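Rullier Kadance 2 Soundbar Review: Old TV Shows, Clearer Voices

Jan 17, 2023

Most of what I watch is television from twenty or thirty years ago. Courtroom dramas, cop shows, a lot of hospital series. These shows were mixed for the speakers people had at the time, and they can sound thin and muddy on a modern flat screen. I bought the Rullier Kadance 2 because it was advertised for dialogue first and movies second. I paid $399 for it and have used it nearly every night since May.

What you get

The box holds the bar, a remote, a power cord, an HDMI cable and two wall brackets. There is no subwoofer. Rullier sells one separately, and I have not tried it. The bar is low enough to sit in front of my TV without blocking the picture or the remote sensor. The front is covered in dark gray fabric that picks up cat hair.

Setup

Setup took less time than I had set aside for it. I plugged the HDMI cable into the port marked ARC, turned on the TV, and the sound switched over. The TV remote controls the volume. You need the Rullier remote to change sound modes, and the buttons on it are small and not lit, so in a dark room I press the wrong one about half the time.

There is a phone app. It asked me to make an account before it would do anything, and I closed it. You can use the bar without it, but you will not get firmware updates that way unless you put them on a USB stick.

Dialogue

The bar has four modes: Standard, Voice, Cinema and Night. I leave it on Voice for anything made before 2005. The difference is easy to hear. On an old legal drama I know very well, I could follow the whispered talk at the counsel table, which I had always needed subtitles for. Actors with low voices come through without the boomy sound my last bar gave them.

Voice mode does have a cost. Theme songs sound flat in it, and laugh tracks on sitcoms get harsh. If the episode has a big musical number, switch to Standard for it.

Newer prestige shows are a mixed bag. Some are recorded so quietly that no bar is going to fix them. With those I still turn the subtitles on a few times per episode.

Movies and music

Cinema mode is fine. Car chases and explosions have some weight, but the low end stops well short of what you would get with a subwoofer. For a small living room it is enough for me. In a large open room I think you would notice what is missing.

Night mode squeezes the loud and quiet parts closer together. I use it after ten, and I have stopped riding the volume button through action scenes.

Music over Bluetooth is average. I would not buy it for that.

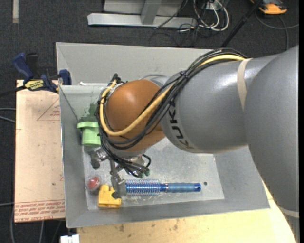 Problems

Twice the bar lost its connection to the TV and I had to unplug it for a minute. Both times it happened after a TV update, so I can't say which one is to blame. There is also a short delay when the sound comes on. You lose the first word or so of whatever is playing, and if you skip recaps a lot, this gets annoying.

The display is a row of small lights behind the fabric, and the colors stand for different modes and inputs. I still have to look in the manual to remember which is which. Plain letters would have been better.

How it compares

I borrowed a Zorneck bar that sells for $400 and ran the two side by side for a weekend. The Zorneck had better bass and was the one I liked more for superhero movies. Its voice setting made everyone sound like they were on the phone. The older Rullier Rai, which I owned before this one, was cheaper and looks almost the same, but it had no Night mode and the boominess I mentioned earlier.

Who should buy it

If you mainly watch older series, or you live with somebody who keeps asking what the actor just said, the Kadance 2 does its job. If you mainly watch new movies and want the room to shake, put the same money toward the Zorneck or a set that comes with a subwoofer. I am keeping mine. I would like a better remote.

Rating: 4 out of 5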